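4.3 Clearing the Trostus before you convert it to a bed

The Trostus folds out in one pull, provided there is nothing on it. There is always something on it. Set aside 5 minutes and do this first.

1. Lift off the pillows and stack them on a chair. The floor is where the front legs will land, so the floor doesn't count.

2. Take up blankets and covers one layer at a time. Shake each one over the seat. Remote controls prefer to travel in bedding.

3. Check the folds and the gaps between cushions for small hard objects, then check the armrests.

CAUTION: A bottle left in the hinge channel will stop the frame halfway. Pulling harder bends the hinge (part 283), and the warranty does not cover pulling harder.
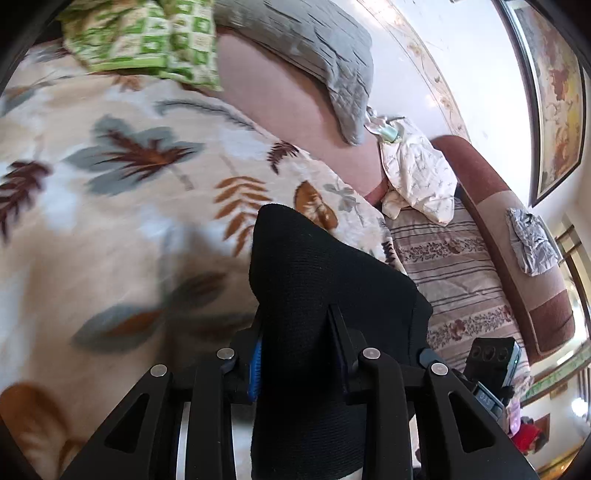

Fig. 53. Sofa before step 1, with pillows, leaf-print blanket and loose covers still on the seat.

4. Grip the strap under the seat with both hands and pull toward you until both sides click. One click is a warning - push back in and start again.

5. Put the bedding back, heaviest layer last.

NOTE: Do not fold the bed away with a blanket inside to save time. Gun-woo Jeon at the Drukska service desk has removed over 245 of them, and he does not iron.

For stuck hinges, see 4.6.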